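Honkanen Hand Gripper, orange insert version — product page and service notice

Part no. 2282
Sold singly or as a matched pair
Weight without cable: 284 g
Notice added 25 May 2024

We love this gripper. It picks up a brush handle or a paper ball with the same pair of fingers and no tool change, and the ribbed inserts give just enough that you can close on a thin neck of plastic without crushing it. We have sold it from the Enwood shop for two seasons and we still fight over who gets to run the demo!

Even so, please read this part before you order or before you next power up an older set.

What went wrong

One of our pairs dropped a dustpan during a sweeping run. The left hand had a good hold, the right hand was coming in with the brush, and the left fingers opened by themselves. No error on the screen, no warning tone. Aminu Ajayi was standing close enough to get a knee out of the way, and the pan hit the floor. A minute later the same finger shut again, hard, with no command sent.

Nneka Usman took the unit apart that afternoon and found the cause fast. The retaining screw behind the insert had backed out a little, and the loose insert was rubbing on the position sensor lead. Every time the lead shorted, the controller read "closed" as "open" and tried to fix it. A lovely clean fault to find, a nasty one to have your thumb in.

Who is affected

Units from the first 200 built, shipped before July of last year. Look for a plain screw head behind the insert. Later units have a washer under it and a sleeve on the lead.

What to do

Switch off at the wall. The pause button holds the fingers but leaves power on the motor.
Remove the insert and look at the lead. Any bare wire, stop there and send the unit to us.
If the lead is sound, fit the free sleeve and washer kit (ask for the Pokville kit) and tighten the screw until the washer stops turning.
Run open and close with nothing in the fingers and your hands well back.

How we test repaired units

Benedicta Agyeman put together a table test that we now run on every pair that comes back, and it is great fun to watch. A brush, a dustpan, a small bin and crumpled paper.

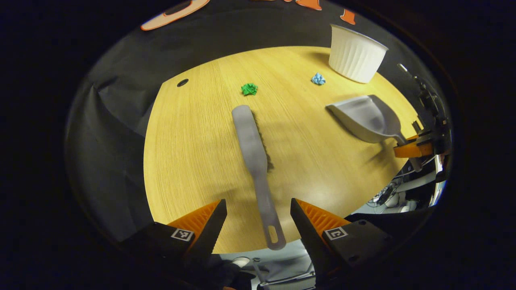

The holding hand has to keep its grip for the whole run while the other one does the reaching and sweeping, and then they swap jobs. We wiggle the cable on purpose all the way through. One unplanned movement of any finger and the unit goes back to the bench — no second tries.

In the box

Gripper, cable, spare insert, hex key, sleeve and washer already fitted.

Repairs and kits: Tobiloba Babalola, Deltimdale workshop. Please write the part number on the outside of the parcel.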